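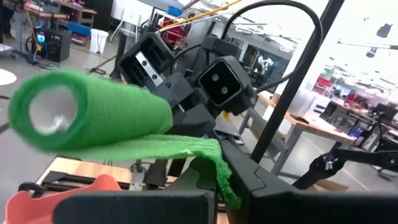 Pulten kit packing: progress report to Memunent, period ending August
Prepared by Annelore Stöcker

Summary

We packed 551 first-aid kits in this period. The plan you approved assumed we would be well past that by now, and I don't think we will catch up before the grant closes. The money is mostly on track. The contents of the kits are mostly settled. My doubts are about the packing itself and about whether the finished kits are as useful as our proposal said they would be.

Contents

The self-adhesive wrap stays in. The clinics asked for it, and it replaces both the crepe bandage and the metal clips that used to go missing. We have the bright green, and the color has caused more discussion than it deserved. Hortensia Ñahui likes it because it's easy to find in a full drawer. Efraín Correa thinks patients would prefer something plainer. I have seen no evidence either way and would leave it alone.

What does worry me is how the wrap behaves once a roll has been started. The tail sticks to itself, stretches, and wrinkles along the edge, and a roll that has been opened and closed a few times doesn't go back to a tidy shape. The proposal described the kits as "reusable with minimal restocking." I wrote part of that sentence and I no longer believe it where the wrap is concerned. Our six trial sites were asked to return their opened kits for inspection. Three did. In every kit that came back, the wrap needed replacing, whether or not much of it had been used.

The revised contents list (gauze, tape, gloves, one roll of wrap, instruction card) was agreed with Radomír Ševčík in the spring and hasn't changed. Please disregard the older list in the appendix to our last report, which still shows the crepe bandage.

Packing

Everything now goes into a clear plastic bag before it goes into the outer box. The argument for clear bags was that a nurse could check the contents without opening anything. I accept that for the gauze and the gloves. For the instruction card it works only if the card goes in last and faces out, and at present it often doesn't.
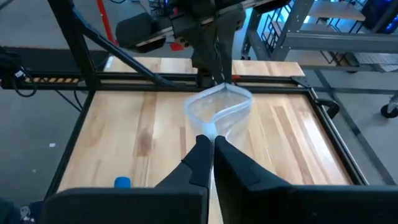 The bags are also slow. They are thin, the two sides cling together, and the mouth has to be opened fully and held before anything as bulky as a roll will drop in cleanly. If the bottom corner isn't held as well, the bag swings and the roll catches on the way down. Our original estimate for this step came from the Jorden sample bags, which were stiffer and stood up by themselves. We then bought the cheaper ones. The saving was real on the invoice, but I can't find it anywhere in the hours.

Yolanda Restrepo has suggested going back to the stiffer bag for kits with wrap and using up the thin ones on refill packs, which are flat. I support this. I would like us to test it on 50 kits first and write down the times, because the last change was made on the strength of one good afternoon.

The wood-topped bench is adequate. A request for a second one was included in the draft budget revision and I have taken it out. More surface won't help while the bag is the slow part.

Spending

Supplies are slightly under budget, for the reason given above. Labor is over. I have not moved money between the two lines and won't do so without your written agreement. Shipping is too early to judge; the remote sites haven't been served yet and they are the expensive ones.

Feedback from sites

Positive, and I would treat it with caution. The form asks whether staff "found the kit helpful," and almost anybody given a free kit will tick yes. Hortensia is rewriting it to ask which items were opened, which were thrown away, and what people had to fetch from somewhere else. The new form goes out with the next shipment. Until we have those answers I'd ask that the current figures not be quoted in Memunent's annual review.

What we propose for the next period

Test the stiffer bag as described, with times recorded.
Put the card in last, facing out, and check it before sealing.
Add a spare roll of wrap to each refill pack and cost this properly.
Chase the three sites that haven't returned kits.
Drop the word "reusable" from the label until the spare roll is costed.

Decision needed from you

We need a yes or no on the bag change before the next supply order is placed. If the answer is no, the target for the year should come down, and I would rather agree on a lower number now than explain the shortfall at the end. Efraín has the supplier quotes and can send them on request.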